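Home Newsletter Kitchen & Shop Back issues Contact

What I'd tell you before you sign for a robot arm
5 min read
Print this E-mail this

So the budget went in last month, and a bunch of you wrote to ask how we ended up with a number that was smaller than the one I was grumbling about in the spring. Fair question! I said I'd write it up, and I've been putting it off, so let me get it down while the coffee's hot.

Quick recap for anyone who's new. We're looking at one arm for the tableware bench at Plovau, with a two-finger gripper, to do the fiddly end of clearing and setting tables (plates, cutlery, pans, the stuff that slides around). My first draft asked for two arms, two grippers, a fenced cell and a full set of spares. I was very proud of that draft. Csenge Kerekes read it over lunch and wrote one word next to the second arm, and the word was "why?"

I didn't have a good answer. I had a feeling, mostly, and a quote from Cetik that expired in December and was making me nervous.

What we did was go back to simulation before spending anything on hardware. I know some of you think of sim as the thing you do after you buy, to keep the arm busy when the real bench is tied up. For us it became the shopping list. We set up a dining table with a lot of clutter on it, put the arm next to it, and started asking dull questions. Can it get over the tall things to reach the flat things? How much of the table is out of range? What does the wrist camera see when the fingers are right down by a plate? Every one of those ends up being a line in the budget, one way or another.

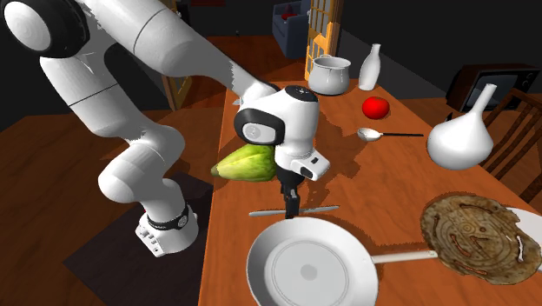
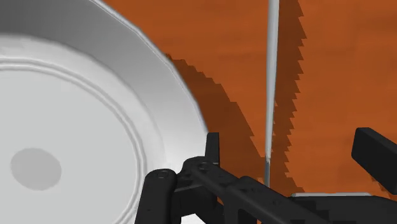

Clutter at table height, in simulation.

The reach question was the one that killed the second arm. I'd assumed we'd need one on each side, and for our table size and the jobs on our list, we don't. If we ever go to the long tables in the back hall, ask me again, but that's a different year and a different pot of money.

The thing I'd missed completely was fingertips. I had one line for "gripper" and figured we were done. Then we started working through the awkward items: a knife lying flat on a table is a miserable thing to pick up, and so is a plate if you can't get under the rim. Plain fingers will do some of it. For the rest we want swappable tips, and Pamell quoted us $40 a pair, with a minimum order of 30 pairs (yes, I did the math, and yes, I went back and argued). They came down to a smaller starter pack in the end and I'm hopeful about it. Put fingertips in your budget as their own line! They wear out, people drop them behind the bench, and you will want to try shapes you haven't thought of yet.

Other bits, in no order:

Cables and mounting came to $700, which hurt. Our bench needed a steel plate under the base and I'd been picturing four bolts and a free afternoon.

Computer time. Our sim runs took 183 hours all told, on a machine we share with the graphics people. We got away with it this time. I've asked for our own next year and we'll see.

Lighting. The shadows in our sim are pretty blocky, and I wouldn't use those pictures to decide what a camera can cope with in a real room. We've left money for two decent lamps and a few days of messing about with them.

Training. Mohammadi includes a day on site if you ask before you sign, and doesn't mention it if you don't. So ask.

I'm still torn on the service contract. The three-year one is cheaper per year, obviously, but our last big purchase was a label printer with a three-year contract and we stopped using it after one. Csenge wants the single year with an option to renew. I've penciled that in for now, and if you've been through this with an arm of your own I'd love to hear how often you really called them out.

The request goes to the spring meeting with one arm, one gripper, the starter tips and the steel plate. If you want the spreadsheet, hit reply and I'll send you a copy. It has my notes in the margins, so be kind.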